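Sticky drawers, squeaky hinges and other rainy-day jobs

We've had a wet May here in Stirkden, which means every timber drawer in the house has swollen up and started to complain. I've spent my afternoons going from room to room with a candle stub and a screwdriver, and I reckon I've got a few tips worth passing on!

Start with the drawers. Pull them right out, brush the crumbs and fluff off the runners, then rub a plain white candle along both edges. Slide the drawer in and out a few times and rub again wherever it drags. If it's still tight, a light sand with fine paper will do it (go easy, because it'll shrink back in summer and then you'll have a rattler).

Hinges next. I used to spray everything with oil and wonder why I had grey dribbles down the paintwork. Now I tap the pin out, wipe it clean and smear on a bit of petroleum jelly. One pin at a time, please - I once took out both and wore the door on my foot. 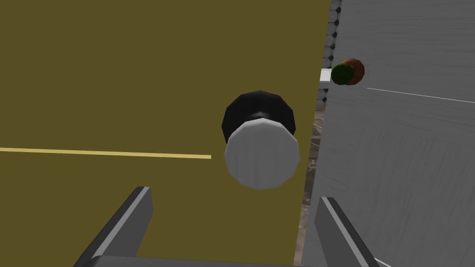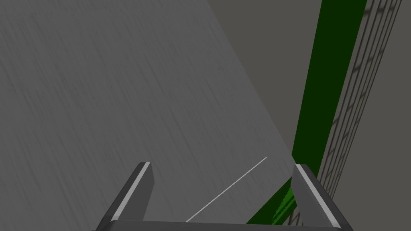
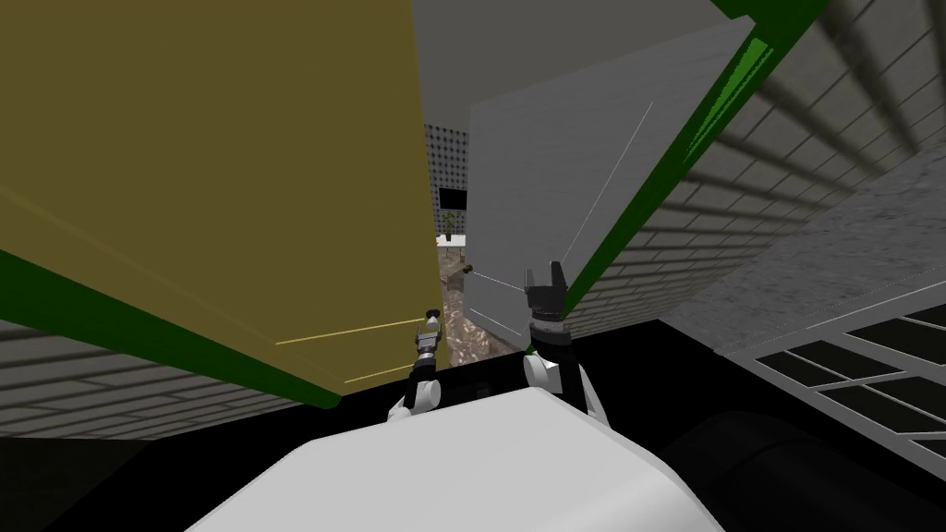
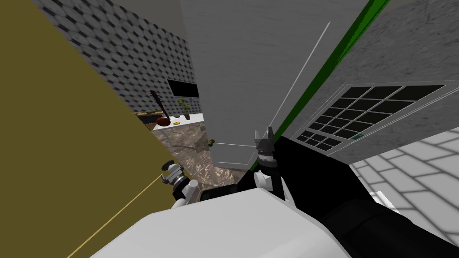 Computer-rendered views, all from the one place. The patterned wall and white table are in the last one.

Loose screws are the job I put off longest. The old matchstick trick still works a treat: dip 2 wooden matches (heads snapped off) in PVA glue, poke them into the hole, trim them flush and leave it overnight. The screw will bite beautifully in the morning. For bigger holes I use a bit of dowel, and I keep a jar of offcuts under the laundry sink for exactly that.

And label your leftover paint! Colour name, room and month, on the side of the tin where the drips won't cover it. I had seven tins of "white" in the shed and no two of them matched. The hallway has the patches to prove it.

Next time I'll have a go at the bathroom grout, if the rain ever lets up long enough to keep the window open.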